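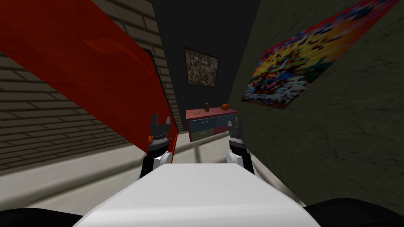

Oltix 广告转化回传网关
Prorkby 数据产品 > 投放与归因 > 回传

产品概述
Oltix 部署在广告主自有服务器或私有云上，负责把网站、小程序、门店收银和客服系统里产生的转化事件整理成统一格式，再按各社交广告平台的接口要求回传。浏览器端像素受拦截插件、跨站限制和页面跳转影响，漏报比例随流量来源波动，投放后台看到的成交数与订单系统长期对不上。Oltix 从订单侧取数，与像素事件按事件编号合并，同一笔成交只上报一次。
适用对象为自建站电商、线索类广告主（教育、家装、本地服务）以及代多个客户管理广告账户的代理公司。只在平台内闭环成交、没有自有订单系统的商家不需要本产品。

处理流程
接入：事件由 HTTPS 接口、消息队列或定时拉取三种方式进入网关。接口返回受理编号即表示事件已写入本地队列，不代表平台已接收。
规范化：字段名、币种、时区、金额精度按映射表转换。手机号去除空格和分隔符后补国家区号，邮箱统一转为小写，随后做 SHA-256 哈希。哈希在网关内存中完成，明文不落盘。
同意检查：每个事件必须带同意状态。状态为拒绝或缺失时，事件只计入本地统计，不外发。该行为不可由普通管理员关闭。
去重：以事件编号加事件名称为主键，在去重窗口内保留一条。像素与服务器端同时上报时，两侧须使用相同的事件编号，建议直接使用订单号加固定前缀。
分发：按目的地拆分为独立队列。某个平台接口限流或故障时，其余平台不受影响。
回执：记录平台返回的状态码、匹配提示和拒收原因，可按广告账户、事件名称和时间段查询。

主要规格
型号：Oltix G4（标准型）、Oltix G17（多账户型）
内置字段映射：152 个
单节点处理能力：最多每秒 418 个事件
G4 可连接广告账户：4 个
G17 可连接广告账户：17 个
部署形式：容器镜像，或安装包
操作系统：64 位 Linux 主流发行版
本地存储：内置嵌入式数据库，可改接外部 PostgreSQL
管理界面：简体中文、英文
时间同步：必须启用 NTP，时钟偏差过大时网关拒绝启动分发
传输加密：TLS 1.2 及以上
审计日志：默认开启，只可导出，不可在界面内删除

单节点处理能力在关闭外部数据库、事件体不含商品明细的条件下测得。事件体含商品明细时，吞吐随明细行数下降，大促前应以实际订单样本自行压测。需要更高吞吐的，可并列部署多个节点，由负载均衡按事件编号分流；按来源地址轮询分流会使同一编号落到不同节点，去重失效。

事件类型
标准事件包括浏览商品、加入购物车、发起结账、支付成功、提交表单、预约到店、注册完成和订阅续费。自定义事件名称限英文字母、数字和下划线，首字符须为字母。
支付成功事件必须带金额和币种。线索类事件可不带金额，但若投放目标选用价值优化，应由客户关系系统在线索评级后补报一个带价值的后续事件，事件名称与首次提交区分开。直接修改原事件金额的做法不受支持，多数平台对已受理的事件不提供更新接口。
退款事件单独处理。网关保存退款记录并在本地报表中冲减，是否外发取决于目的地平台有无对应接口。目的地没有退款接口时，对账页面会列出差额，投放后台的数值保持原样。

字段映射与校验
内置映射覆盖常见的用户标识、点击标识、订单信息和页面信息。映射表以文本文件保存，可纳入版本管理。修改后先进入校验状态，用最近入队的事件试跑，界面列出缺失字段、类型不符和取值越界三类结果，确认后才切换为生效版本。旧版本保留，可一键回退。
点击标识应在用户首次落地时写入第一方 Cookie，并随订单一并存入订单表。只在支付页读取网址参数的写法会丢失大部分点击标识，接入检查中此项出现问题最多。落地页若经过短链或中间页跳转，需确认跳转时保留完整查询参数。
校验规则可自定义。常用规则有：金额大于零；支付时间不晚于入队时间；内部测试账号下的订单不外发；员工内购渠道不外发。

Wumitz 对账模块
Wumitz 为 Oltix 的可选模块，从订单库、网关日志和广告平台报表三处取数，按广告账户、广告系列和自然日逐项比对。差异分为四类：订单有而网关无，属于接入遗漏；网关有而平台未受理，属于分发失败；平台已受理但未归因，属于归因窗口或匹配问题；平台归因数高于订单数，通常由重复事件编号或浏览归因引起。
对账按广告账户设定的时区切日。账户时区与订单系统时区不同的，须在模块内分别填写，否则每天零点前后的成交会落到相邻日期，表现为一天多一天少。
Wumitz 不计算增量效果，也不替代留出组实验。同一笔订单被多个平台各自归因时，模块只标出重叠，不做权重分配。需要权重分配的，可导出事件级明细交由分析团队自行建模。

Bellamy 代理商控制台
Bellamy 供代理公司集中管理多个客户的网关实例。每个客户的数据留在客户自己的节点内，控制台只接收运行状态、版本号、队列长度和错误代码，不接收订单和用户标识。
角色分为所有者、投放操作、技术维护和只读。投放操作可查看回执与对账结果，不能修改密钥；技术维护可修改映射和密钥，不能导出订单级明细。客户终止委托时，由客户侧所有者在本地吊销控制台证书，代理侧随即失去访问，无需代理公司配合。
Bellamy 须搭配 G17 使用。G4 可以被控制台发现，但仅显示在线状态。

接入步骤
一、在测试环境部署网关，导入许可文件，确认时间同步状态正常。
二、在各广告平台后台创建接口密钥，填入网关的目的地页面。密钥保存后不再显示明文。
三、修改落地页脚本，写入点击标识；修改下单程序，将点击标识和同意状态存入订单。
四、选择接入方式并推送测试事件，在平台的测试工具中核对字段。
五、统一像素与服务器端的事件编号，抽取若干真实订单核对去重结果。
六、切换到生产环境，先只开通支付成功事件，观察一个完整的归因窗口后再开通其余事件。
七、像素保留运行。停用像素会使部分平台失去页面浏览类信号，受众功能可能受影响。

切换期间不建议同时调整出价方式、预算和素材。回传口径变化本身会使投放后台的转化数出现台阶，几项变更叠在一起时无法分辨来源。已处于学习阶段的广告系列，可等学习阶段结束再切换。

故障处理
分发队列持续增长：查看回执页的状态码。返回限流的，网关按指数退避自动重试；返回鉴权失败的，队列暂停，更换密钥后手动恢复。
匹配质量下降：检查手机号区号是否缺失、哈希前是否残留空格、点击标识写入率是否变化。网站改版后出现的下降，多与第三项有关。
转化数突然翻倍：检查像素端是否更换了事件编号规则，或标签管理工具中是否重复触发同一标签。
转化数按天错位：核对广告账户时区和 Wumitz 时区设置。
事件被拒收且提示时间过早：补传历史订单时，事件时间超出目的地平台的受理范围。此类事件不会重试，可在导出文件中查到。
网关无法启动分发：检查 NTP、证书有效期和许可文件中的节点标识。

超出重试期限的事件转入死信队列，保留至人工处理。死信队列达到磁盘告警阈值时，网关继续接收新事件，但停止写入调试日志。

数据与权限
网关不向 Prorkby 上传业务数据。许可校验采用离线文件，服务器可以不对外开放除广告平台接口以外的出站连接。诊断包由管理员手动生成，生成前可预览，用户标识字段以固定字符替换。
用户提出删除请求时，可按订单号或哈希值删除本地记录。已发送至广告平台的数据须按各平台的流程另行申请，网关提供对应的事件编号清单。
同意状态的采集方式、告知文本和保存期限由广告主负责。Oltix 只按收到的状态执行，不判断采集过程是否合规。

许可与交付
许可按节点计费，按年订阅，不按事件量收费。备用节点在主节点停机时启用的，不另计许可；长期并行运行的，按独立节点计。Wumitz 可单独加购，Bellamy 包含在 G17 代理商许可内。
G4 升级至 G17 只需更换许可文件并重启服务，映射、密钥和历史回执保留。降级时须先停用超出数量的广告账户，否则新许可无法载入。
交付内容包括容器镜像或安装包、校验文件、许可文件、接口文档、落地页脚本示例和映射表模板。标准交付不含广告账户代运营、素材制作和网站改版。远程接入协助可另行订购，需由客户指定一名能修改下单程序的开发人员参加。

版本说明
当前版本调整如下：
支付成功事件新增优惠券字段；
去重窗口可按事件名称分别设置；
回执查询支持按拒收原因筛选；
修正金额为整数且币种不含小数位时的精度转换错误；
修正映射回退后试跑结果未清空的问题；
旧版明文配置文件格式停止支持，升级程序会自动转换并保留原文件副本。
从较早版本升级时，应先清空分发队列。五月发布的安装包含数据库结构变更，回退前须恢复升级时生成的备份。

选型参考
单一品牌、广告账户数量在 G4 范围以内：G4，按需加购 Wumitz。
多品牌或多地区分账户投放：G17 加 Wumitz。
代理公司：客户侧各部署 G17，代理侧使用 Bellamy。
线下门店为主、每日批量导入收银数据：G4 即可，接入方式选定时拉取，拉取间隔应短于目的地平台对线下事件的受理期限。

联系
产品与选型：Amos Hutchins
接入与技术支持：Birdie Abernathy
提交支持请求时，请附版本号、部署形式、受理编号和诊断包。请勿在邮件中发送接口密钥或未脱敏的订单数据。

相关文档
Oltix 接口参考
Oltix 映射表编写规范
Wumitz 差异代码表
Bellamy 角色与证书管理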